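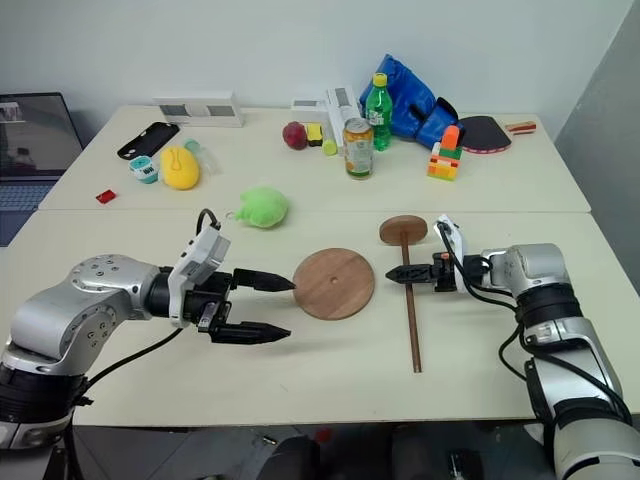 Cutting back on paper towels

December 29, 2025

We went through a lot of paper towels last year. I never kept track of it until May, when I sat down with a stack of grocery receipts and saw that I was buying a pack of 6 nearly every time I went to the store. There are only two of us in the house, plus the dog.

My sister-in-law, Marisol Guzmán, gave them up when her kids were small. She told me to start with rags and leave the roll where it was, so I wouldn't feel like I had to quit all at once. I cut up two old bath towels and some T-shirts and put them in the drawer next to the stove. The T-shirts are better on glass. The towels are better on the floor.

The first few weeks I still grabbed the roll for everything. Moving it to the pantry made the biggest difference. It's a short walk, but if I have a spill in front of me and the rags are right there, I use a rag.

Bacon was the hard one. I tried draining it on a wire rack over a sheet pan and it came out fine, maybe a little greasier. I still use a paper towel for the cast iron and for anything the dog throws up.
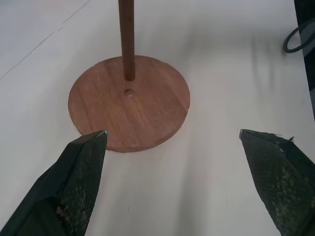
Washing the rags is less work than I expected. They go in a bucket in the laundry room, and when the bucket is full I run them hot with no fabric softener. Softener leaves a coating and then they just push water around. I learned that from a batch that wouldn't soak up anything, and it took two washes with vinegar to fix it. Hang the wet ones over the edge of the bucket or they will smell.

I also bought a set of Kekeo cloths, five to a pack. They dry fast and they're good for counters, but two of them have stained badly with turmeric and I can't get it out. I wouldn't buy more. The old towels do the same job.

Since May I have bought two packs of paper towels, and there are still a couple of rolls left in the pantry. Napkins are next. Marisol has a bag of cotton ones she doesn't use anymore and says I can have them if I iron them, which I won't, but I'm going to pick them up after New Year's.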